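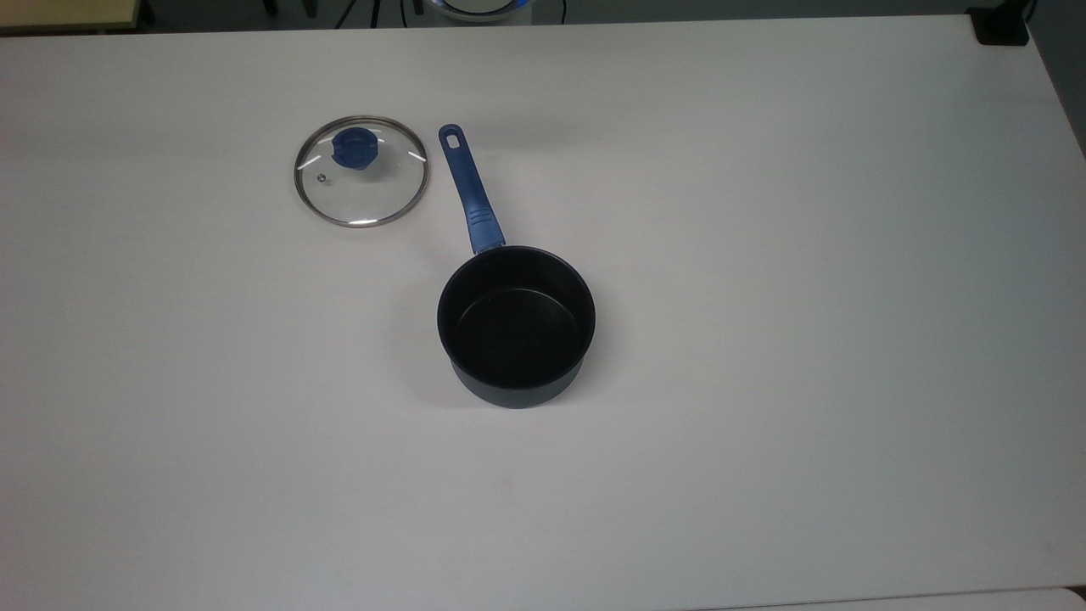 Small saucepans: do you store them with the lid on or off?

Kitchen & Table > Storage and Care

clirkwood_kate
Posted May 14, 2019

Hi everybody, long-time reader and I finally have a question of my own. We moved into a smaller place and I went from a nice deep pot drawer to one shelf and a rail with hooks. Most of my pans went to my sister, but I kept the little black nonstick one with the blue handle because it does my oatmeal, my one-egg breakfasts and the butter for popcorn (I would be lost without it!). It came with a glass lid, and I can't settle on where that lid should live. If I leave it on the pan, the pan smells a bit stale when I open it up a few days later. If I take it off, it slides around the shelf and I'm sure I'm going to break it. How do you all do it?

Skesatetti
Replies: 3714

Lid off, always, and hang the pan. You've got a handle with a hole in the end, so use the rail! Mine have hung over the stove for years and they air out beautifully. For the lid I put up one of those stick-on hooks inside the cabinet door, two of them really, angled so the rim sits in them like a plate in a stand.

oldpotbob
Replies: 960

I'm going to disagree with my friend Skesatetti, and not for the first time. Over the stove is the worst spot in the kitchen for a pan you don't use daily. Everything you fry ends up on it as a sticky film, and then you're scrubbing a nonstick finish that you really shouldn't be scrubbing. I keep mine on the shelf with the lid upside down on top, knob pointing into the pan. It sits lower, it lets me stack a bowl on it, and with a folded paper towel across the rim there's enough of a gap for air.

Skesatetti

Bob, that film is what a range hood is for. But fine, hang it somewhere else.

melnyk_mom

I tried the upside-down lid and it drove me crazy, to be truthful. The knob was fine but the lid slid every time I reached for the pan behind it, and one day it went right onto the tile. Not a happy afternoon — I was finding glass under the fridge until September. I wrote to the store and a replacement lid cost nearly as much as a new pan.

What I do now is stand all the lids in an old letter rack on their edges, biggest at the back. I have 12 of them in there, counting two that don't fit anything I own and that I can't bring myself to throw out.

clirkwood_kate

Oh no, melnyk_mom, that is exactly what I'm afraid of! A letter rack I could do. My shelf isn't very deep though, so it would have to be a short one.

Amnuay Thaweesak
Moderator

Kate, before you buy anything, check whether the pan is dry when you put it away. A stale smell is very often just a little water trapped under the lid, and a glass lid holds drops around the knob and the rim much longer than you'd think. My mother left every pan and every lid side by side on the table after washing, lid flat, knob up, and nothing went into the cupboard until after supper. I still do it, and my wife still asks me when she can have her table back.

Also take a small screwdriver to the knob now and then, if yours has a screw. They loosen with washing.

oldpotbob

Agree with Amnuay on drying, though I'd tip the lid up against something so it drains.

dravance_kitchen

Just adding that if you hang it by the handle, check how fat your hooks are. I bought a whole set of thick ones and they wouldn't go through the holes on half my pans. Ended up bending my own out of wire.

clirkwood_kate

Thank you all so much. I measured, and my hooks will go through the handle, so I'm hanging the pan at the end of the rail farthest from the stove (a compromise, Bob!). The lid is getting dried properly and will stand in a rack if I can find one under 900 at the yard sale prices my neighbor charges — kidding, she's a sweetheart, and she has already offered me her old toast rack. Does anybody know if a toast rack is wide enough for a metal rim?

melnyk_mom

Mine wasn't, but try the end slots, they sometimes have a little more give.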